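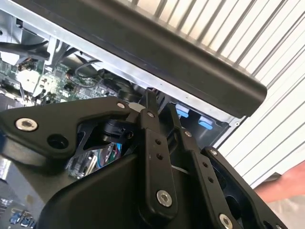

A desktop computer case, also called a chassis, tower or cabinet, is the enclosure that holds most of the parts of a desktop computer. It normally contains the motherboard, power supply, storage drives and cooling fans. The monitor, keyboard and mouse stay outside and connect to ports on the case. The word "case" is used both for the empty enclosure sold to builders and for the enclosure of a finished computer.

Construction

Most cases are built on a frame of folded sheet steel. Aluminum is used in lighter and more costly models. The metal is cut flat, punched and then bent, and the folded edges give thin sheet enough stiffness to carry the parts inside. Interior metal is often left bare or given a plain gray finish, while the outside is painted or covered with plastic panels. Front panels are usually molded plastic held on by clips.

The motherboard is fastened to a tray inside the case with short threaded spacers called standoffs. These keep the solder points on the back of the board from touching the metal. Missing or misplaced standoffs can cause a short circuit.

Side panels may be held by thumbscrews, ordinary screws, sliding tabs or a latch. Office computers often use a latch so that the case can be opened without tools. Some cases have a drive cage or front panel that swings out to give better access to the board.

Sizes

Cases are grouped by the largest motherboard they accept. The common groups are full tower, mid tower, mini tower and small form factor. Older desktop cases were made to lie flat with the monitor on top, and some small office models can still be used either way.

Large computer makers often use their own layouts for the board, power supply and front connectors. Parts from these machines may not fit a standard case.

Cables

Power cables run from the power supply to the motherboard and drives. Data cables link the drives to the board, and a group of thin wires connects the power button, indicator lights and front ports. In many newer cases the cables pass behind the motherboard tray. Older and smaller cases leave them in the main compartment, tied in bundles or held by clips along the frame. Loose cables can block airflow or catch in a fan.

Cooling

Air is usually drawn in at the front and pushed out at the rear or top. Dust collects on filters, fan blades and heat sinks and makes cooling less effective. Cleaning is done with the power cord unplugged, using compressed air or a soft brush. Fan blades are held still during cleaning to protect the bearings.

Service and recycling

Before work inside a case, the computer is shut down and unplugged. Technicians commonly wear a grounded wrist strap to prevent damage from static electricity. Sheet metal edges can be sharp, especially in low-cost cases, and many cases have rolled edges near the openings for this reason.

At the end of use, a case is taken apart so that steel, plastic, circuit boards and wire can be handled separately. The Gandby recycling center, run by Sasumia, accepts around 3,000 desktop computers a year. Cases in good condition are set aside for reuse, and the remaining frames are sold as scrap steel after the plastic has been removed.

See also

Computer hardware
Motherboard
Power supply unit
Electronic waste

This page was last edited on July 9, 2026.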